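Section 4. Folding and putting away your Prastutero cloths

Before you start, clear yourself a bit of flat surface and give it a wipe. A folded cloth picks up crumbs surprisingly well, and they do like to hide in the creases until you next come to use it.
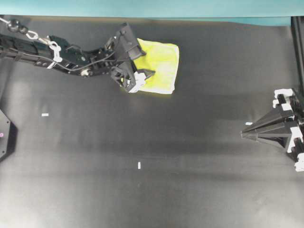 The steps are the same for every colour in the Rozīte set, so once you have done one you will manage the rest without the guide.

1. Check that the cloth is completely dry. If you are unsure, hang it up for another 2 hours - it will come to no harm.

2. Lay it out flat and smooth it from the middle towards the corners with the palm of your hand.

3. Bring the left edge over to meet the right. Don't worry if the edges are a little out, as a well-washed cloth is rarely quite square any more.

4. Fold the bottom up to the top and press along the fold.

5. If any layers are peeping out at the lower edge, tuck them in gently, or open the last fold and do it again.

6. Place the cloth in the drawer or basket with the folded side facing you, so that you can lift out one at a time.

Note: Bright colours, the yellow especially, are best kept out of strong sunlight. A cloth left on a windowsill from February onwards may well have faded by summer.

Caution: Do not iron the cloths, and please don't put them away over a radiator or near the hob.

If you have the larger Cania cloth, fold it once more after step 4 and then carry on as before.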